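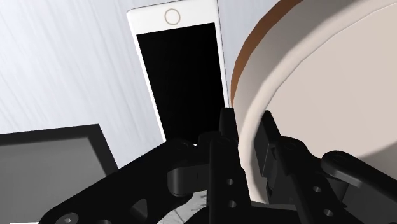 HOW THINGS WORK | Machines at home

Can a robot tidy your desk yet?

Friday, February 10, 2023

Think of a desk at the end of a normal day. A telephone has been put down, there is a dish next to it, and somebody will need the space soon. Your parents say: "Please clear this up." You sigh a little, and then you do it. Maybe it takes you one minute.

Now imagine that you must explain this job to someone who has never seen a dish. This someone has no idea that a phone can break, and has only two fingers. So it is for a robot.

Why is a dish difficult?

A robot hand like the black one in the first picture is called a gripper. It has two fingers which move towards each other and away again. Between the open fingers you can see the edge of the big round dish. The edge is a good part to hold, as you may know from carrying soup plates. But if the robot pinches only the edge and lifts, the other side of the dish hangs down. If there are peas in the dish, the peas will travel.

The phone lying beside it is a different problem. It is flat, and a finger cannot easily get under it. You do a small trick without thinking: you push the phone to the edge of the table until a bit sticks out, and then you take it from above and below. Or you lift one side with your fingernail. Robots do not have fingernails, although some engineers have tried to build them.

There is also the question of how strong to press. You press softly on an egg and harder on a full bottle. Your skin feels when something begins to slip, and your fingers answer very quickly. Many grippers have little feeling, or none at all. They must guess.

Machines that do one thing

People have built clever machines for a long time. In the town museum of Karcombe there is a clockwork bird from 1775. When you turn the key, it opens its beak and moves its head. It is lovely to look at, and it does exactly the same thing every time.

Your washing machine is a little like the bird. It is very good at washing, but it will never walk to your room and pick up the socks from the floor. A dishwasher does not put the plates back in the cupboard. Such machines do one job, and we do the rest around them — we carry, sort, fold and put away.

In factories robots can do more. At the Prarham biscuit works an arm puts packets into boxes all day. There the packets are always of the same size and they always arrive at the same place. Your desk is not so well organised. Today the keys are on the left, tomorrow they are under a comic.

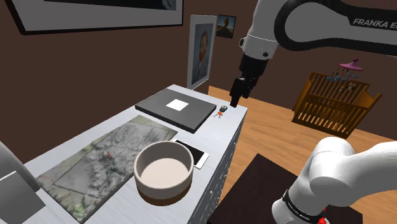
Tove Kallmyr
Writer for the children's pages, Skuvberg

How does a robot practise?

A robot has to practise, just as you practise the piano. But a real robot arm costs a lot of money and a real bowl costs a new bowl each time it falls. For this reason a big part of the practice can be done inside a computer. The computer draws a room and an arm, and it calculates what would happen if the arm moved here or there. If the bowl breaks, you press a button and it is whole again. This is called a simulation. Both pictures on this page were made in this way, so you could not sit down at that desk even if you wanted to!

Look how much is in the room. On the desk alone there are a closed laptop, a large map, a bowl, a phone and a small set of keys. The fingers of the arm are just above the keys. For you it is clear which things are near each other but do not belong together. The robot must find out for itself where the phone ends and the bowl begins, and this is hard when one thing hides a piece of the other, as the bowl does here with the phone.

The keys are tricky in another way. A bowl keeps its shape when you lift it. With a bunch of keys you never know how it will hang, and the shape can change when you touch it.

A test in Rustad

The technical school in Rustad tried something last December. The pupils asked a robot arm to put a cup from the table on a tray. It tried 128 times. When the cup stood in the usual place, the arm was nearly always right. Then the pupils turned the cup so that the handle was at the back, and they switched off one lamp. Now the arm missed again and again. In one try it closed its fingers with great care, lifted nothing at all, and carried the nothing to the tray.

The cup was the same one. Only the light and the handle were different, and for the robot this was almost a new job.

So, yes or no?

For some chores the answer is yes. There are robots which vacuum the floor and robots which cut the grass, and they do it quite well if you first pick up the toys. For tidying a desk the answer is "sometimes, slowly, and please stay near". For folding a fitted sheet — well, ask a grown-up how they do it. Many of them cannot do it either.

Try it yourself

You need a friend, a scarf for the eyes, and two wooden spoons.

Put 8 small things on a table, for example a rubber, a spoon, a coin and a sock. No glass, please. Cover your eyes with the scarf and hold one wooden spoon in each hand. These are your robot fingers. Your friend tells you where to move: left, right, lower, close. Try to put everything in a box in 20 minutes.

Then change places. Write down which thing was the worst one. In our office it was the coin, and we had to leave it on the table.

Related articles
Why does a magnet stick to the fridge?
What is inside a lift?
How the Prarham biscuit gets its holes
Who invented the zip?

We use cookies so that this page remembers your settings. If you are a child, please ask an adult before you choose. Accept all | Only necessary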